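How I Get Tea Stains Out of My Mugs

I drink a LOT of tea, and by December the insides of my mugs look pretty grim. Dish soap does nothing for those brown rings, but baking soda does (and it's cheap!).

Put a spoonful in the mug, add just enough water to make a paste, and rub it around with a soft cloth. Leave it for 6 minutes, go do something else, then rub again and rinse.
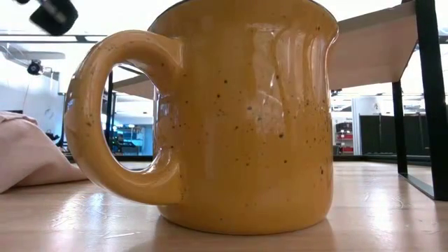

My big speckled mustard mug, handle and all.

Don't forget under the handle, where drips love to hide. I skip the scouring pad on anything glossy – I scratched a Grosolden cup that way and I'm still mad about it!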